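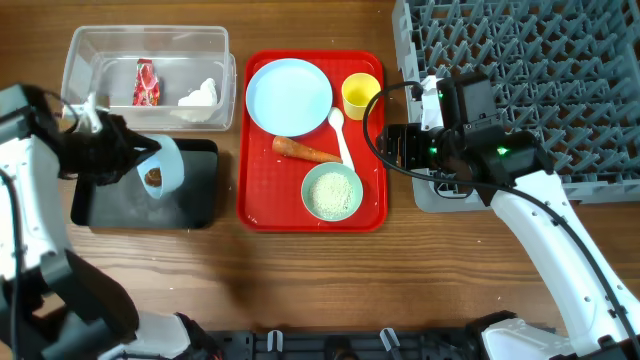
Unit 5: Clearing a tray after a meal
Course handout, Household Work and Kitchen Order, Volldale Learning Center
29 September 2021

Purpose of the unit

In this unit we practice how one used tray is cleared. The student should learn to sort first and wash later. Please read the handout before the practice hour and bring it with you.

Sorting

Everything on the tray belongs to one of these groups:

Tableware: plate, bowl, cup, spoon. These go to the dish rack.
Waste: snack wrappers, used tissues. These go to the clear plastic bin.
Food: for example a carrot, or grains left in a bowl. Food is put on the black board and is never thrown together with the wrappers.

A bowl must be emptied before it goes to the rack. Keep it low over the board and tip it slowly. Small grains jump easily, and the most frequent mistake in the last course was to tip the bowl too high.
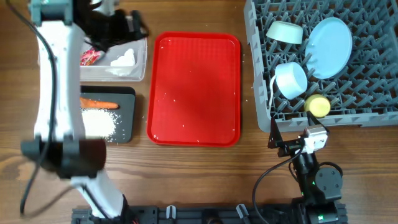

Grains on the red tray and on the table are collected at the end, when all larger things have left the tray. Use a dry cloth first. A wet cloth makes rice stick to the surface, and then the work takes double time.

In the rack, lean plates and bowls on their side so that the water can run out. Leave a little space between 2 bowls. Cups may stand in any free place.

Time and marks

Each student has 12 minutes. Marks are taken away for food in the waste bin and for a bowl that is put away with grains inside. Speed alone gives no marks.

For the next meeting

Write half a page about how the tray is cleared in your own home or canteen. The text by Chávez in the reader, chapter 2, can help you with the vocabulary. The written test on this unit is in November.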